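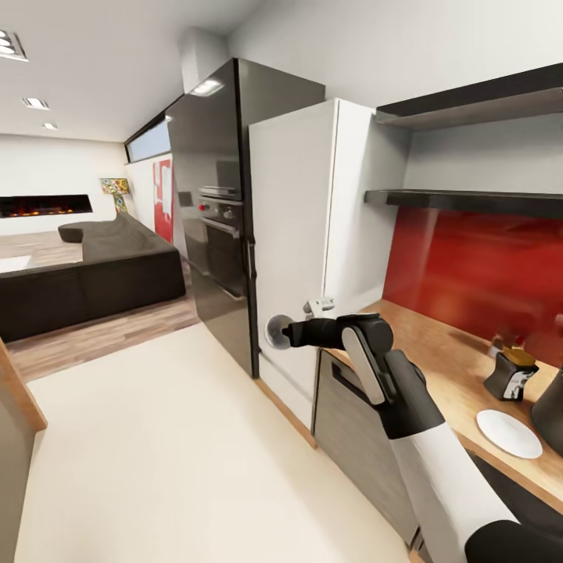

5. Recording a demonstration by remote control

Before Pasow can do a job without you, it needs to be shown the job a good few times, and this section takes you through your first recording from start to finish. Do set aside an unhurried half hour for it, and keep the hand controller charged and a cup of tea within reach. We shall use the practice kitchen that comes with the Virkton simulator, so there is no real crockery to worry about, and the task is to open the tall white cabinet by its round silver knob. It is a good first task, as the knob is small enough to make you take care with the fingers, and the door lies flat around it with little else to hold. Mind the small chrome latch just above the knob, near the right edge of the door, which is easy to catch with a fingertip if you come in too high.

5.1 Before you start

You will need the Savano hand controller, paired as described in section 3, and a chair that lets your elbow move freely. Most people find it more comfortable to sit a little further back from the desk than usual. If you wear long sleeves, push them up – the wrist strap reads better against skin.

Note: Left-handed users should switch the controller over in Settings before pairing. The arm on the screen stays where it is, but the buttons will fall under the correct fingers.

5.2 Making the recording

1. Open the practice kitchen and choose Cabinet, then Open Door. Wait until the status light on the controller turns steady green.

2. Hold the controller in front of you at about chest height and squeeze the side grip. From this moment the arm follows your hand. Release the grip whenever you want to rest or shift in your seat, and the arm will wait for you.

3. Press Record. You will hear one short tone. There is no need to rush off at once, as any stillness at the beginning can be trimmed away later.

4. Bring the gripper towards the cabinet in one smooth movement, with the fingers open. Slow down over the last stretch. If the red splashback and the worktop are taking up most of your view, you have drifted too far to the right, so come back gently to the left.

5. Line the fingers up so that the knob will sit between them, and close them with the trigger. Start with the closing force at 30 per cent, which is plenty for a knob of this size.

6. Pull back in a gentle curve, following the swing of the door. This is the part that takes practice, and nearly everybody pulls in a straight line the first few times. Try to imagine your hand travelling round the edge of a large plate.

7. When the door has opened far enough, hold still for a moment, open the fingers and move the gripper clear.

8. Press Record again to stop. You will hear two tones, and the recording will appear in your list with a number beside it.

Caution: If the fingers slip off the knob, stop and mark the recording as Discard. Please don't go back for a second grab in the same recording, however tempting it is. Pasow copies what it is shown, fumbles included, and will cheerfully learn to miss first.

5.3 How many recordings to make

For this task we suggest 12 good recordings to begin with. Vary your starting position a little each time – somewhat higher, somewhat lower, a touch to the side – and leave the closing force alone. If your arm grows tired, have a proper break. Tired recordings tend to be jerky ones, and you will only end up throwing them out.

5.4 Checking your work

Open the list and play each recording back at half speed. You are looking for a steady approach, a clean grip and a door that moves without jolting. Anything with a sudden jump in it should go. A jump usually means that the controller lost sight of its base station, and moving the base station to a higher shelf will often cure it.

Note: If you see message 19, the wrist has reached the end of its turn. Release the side grip, bring your hand back to a comfortable angle, squeeze again and carry on. The recording is still usable.

When you are happy with the list, choose Send to Training and go on to section 6.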